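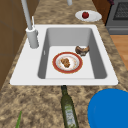 Home Kitchen Garden Letters About

Living with hard water

Last updated in September
6 min read

When we moved to Pralby three years ago, I did not think about the water at all. I grew up in a place where the water was soft, and for me water was water. You open the tap, it comes out, you make tea. My first cup of tea in the new house had a thin brown skin on it, like the skin on warm milk, and I threw it away and washed the cup with a lot of soap. The second cup had the same skin.

I thought that the tea was old. I bought a different tea. Then I thought it was the kettle, and I was partly right, for the previous owners had left the kettle for us as a present and inside it was something that looked like the bottom of a shallow sea.

It was our neighbor, Mr. Prins, who explained it to me over the fence. He has lived on our street since he was a boy and he speaks of the water as other people speak of a difficult uncle. "It will not hurt you," he said, "but it will get into everything." I have thought of this sentence many times while standing on a chair with a shower head in my hand.

The number

The water company sends a paper every year with the results of its tests. I had always put this paper directly in the recycling. Now I read it at the table with a pencil. Our hardness is 142 milligrams per liter, counted as calcium carbonate. On the chart I found, this is in the part called "hard" but it is not yet "very hard." Mr. Prins was a little disappointed when I told him. I believe he expected more.

Hard water is water that has passed through stone and taken some of the stone with it, mostly calcium and magnesium. When you heat it, or when it dries, a part of this stays behind as a white crust. In my language we have one word for the crust and it is also the word for the stuff you put on a wall. In English I had to learn "limescale," and after that I learned that many people here say only "buildup," or "that white stuff."

What I did wrong in the first year

I scrubbed. I have a strong arm and I come from a family that believes in scrubbing. I bought a rough pad and attacked the shower door every weekend, and by the end of winter the door had fine scratches in it which are still there today. The scale came back quicker on the scratched glass than on the smooth. I cannot prove this but I look at it each morning.

I also bought a spray called Flostis, in a bottle with a picture of a waterfall. It had a strong smell and I opened all the windows in January to use it. Maybe it is a good product for somebody. For me it was expensive, it made me cough, and at the end of the bottle I had learned nothing.

The main thing I understand now is that limescale gives way to acid and time. If you give it enough acid and enough time, your arm has very little work. White vinegar is acid. Citric acid, which you can buy as a powder in the section with the canning jars, is also acid, and it does not make the house smell like a salad.

The kettle

I start with the kettle as it is the easiest and the most satisfying. I fill it halfway with a 50-50 mix of white vinegar and water, bring it to a boil, switch it off, and walk away. Usually I leave it for the length of a phone call with my sister. Then I pour it out, rinse it, boil it one time with plain water and pour that out too. Do not forget this last boil. I forgot it once and made coffee for guests.

With citric acid I take a tablespoon for the same amount of water. It fizzes a bit when it goes in, so be careful if the water is already hot.
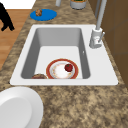

Can you use vinegar on everything in the kitchen? Keep it away from natural stone, from aluminum, and from rubber seals if it has to stand there for a long time.

I have to say more on the stone. Marble is the worst, for it is made of nearly the same thing as the scale, and the acid does not know the difference. It will leave a dull mark that you cannot wipe off. Granite is much tougher, but it often has a sealer on top and the vinegar can slowly wear this away, so I treat all stone the same. If I have vinegar near a stone counter I put an old towel down first, and if a drop falls I wipe it with a wet cloth right away. For the stone itself I use warm water with a little dish soap, and then a dry cloth. The dry cloth is the important one.

The faucet

Faucets get scale in two places. The first is at the base, where drops stand after you wash your hands, and the second is at the end of the spout where the water comes out. If your water begins to spray sideways on your shirt, it is probably the second place.

For the end of the spout I use a small plastic bag and a rubber band. You put some vinegar in the bag, pull it up over the end so that the end is under the vinegar, and close it with the rubber band. I leave it for 50 minutes. I arrived at this time by setting the oven timer and changing my mind a lot. Some finishes do not like acid, for example brass or something with a coating, so it is better to look first in the booklet that came with the faucet. If you do not have the booklet – we did not – try it on a small place in the back.

Many spouts have a little screen that you can unscrew, called an aerator. I did not know this word or this object until I was 41 years old. Inside ours I found small white grains, like coarse salt, which had come from somewhere in the pipes. I soaked the screen in a cup and brushed it with an old toothbrush. Please close the drain before you unscrew anything over a sink. I say this as a person who has been lying on the floor with a flashlight.
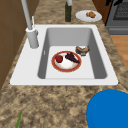 For the base I do it differently, as a bag does not stay there. I take a paper towel, make it wet with vinegar, and wrap it around like a scarf. When it has sat for a while I take it away and go around with the same toothbrush. It is slow work, and I often listen to the radio with it. Afterwards everything must be rinsed well, and then comes again the dry cloth.

If I had to give only one advice in this whole text it would be to dry things. Scale can only form where water stands and goes away by itself. My wife did not believe in this. She found it silly to wash a thing and then to dry a thing that will be wet again in an hour. We made an agreement that I would dry the left side of the shower door and not the right side, for a month. She dries the door now too, but she says that it is for other reasons.

Laundry and hair

Towels become stiff in hard water. Mine could stand up by themselves. Part of this is the minerals and part is that you use more detergent to get foam, and the detergent stays in the fabric. I now use less detergent, and I put a half cup of vinegar in the rinse now and then. I do not do it every time, as I read that it can be hard on the rubber in the machine. And never together with bleach, this is dangerous.

About hair I can say little as I do not have much. My daughter tells me that hers was nicer at her grandmother's house, and that this is the fault of Pralby.

Should we buy a softener?

I asked for a price from a company called Premari, and a friendly young man came and looked at our basement. A softener takes the calcium out and puts a little sodium in its place, and it needs bags of salt, which someone has to carry down the stairs. He was fair with us. He told us that with our number many families do it and many others do not, and that it depends how much the scale bothers you. I carried one bag of salt down his stairs in my imagination and told him that I would call.

I did not call yet. The water heater is the argument in favor, for scale collects at the bottom of it where I cannot reach with a toothbrush. We flush the tank once a year, and the first time the water that came out looked like milk with sand. Last spring it was nearly clear. So for now we continue like this, and the vinegar stays under the sink next to the rubber bands.

As for the tea, a simple filter jug took the skin away, or most of it. I keep it in the door of the refrigerator. Mr. Prins drinks his straight from the tap water and says that mine tastes of nothing.

Next time I will write about the pear tree, which has some kind of orange spots on the leaves. If somebody knows what these are, please write to me before then.

Sem De Graaf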